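4.2 Where the spare keys go

Of the 313 households in the Bekley survey, nearly all claimed to have a fixed place for spare keys. Asked to fetch them, most went to a different place, with some confidence. Giraldo and Marín met the same habit in their work on sewing kits, and were kinder about it.
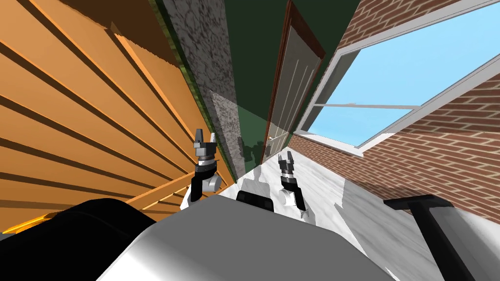
We sorted the answers into 2 groups. "Declared" places are those named at the door; "working" places are those where the keys were found. Hooks did well in the first group and badly in the second. Kitchen drawers did the reverse, and no respondent seemed proud of it.

Figure 2. Inside an open wooden drawer.
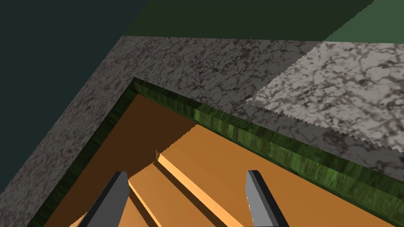
Does a tidier drawer make the keys easier to find?
Only for the person who tidied it. Everyone else in the house took longer, and several blamed the keys.

Labels were tried in May, on Vidal's suggestion. Respondents wrote them with care, stuck them on, and went on putting batteries in the compartment marked KEYS. Santoro regards this as a fault of the labels. The present authors live with other people and take a darker view.
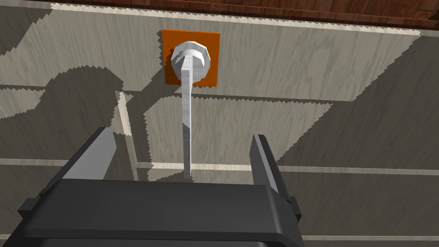 The working place also drifts. Keys moved for a visitor tend to stay moved, and the declared place lives on as a sort of family legend.

Search this journal Enter keyword or author Go

Related articles
Bermúdez: String too short to use, and who keeps it
Giraldo and Marín: The sewing kit as biscuit tin

Reader comments
Lelia: Ours are in the teapot. We don't drink tea.
Banis: What about keys that fit nothing? We have 2.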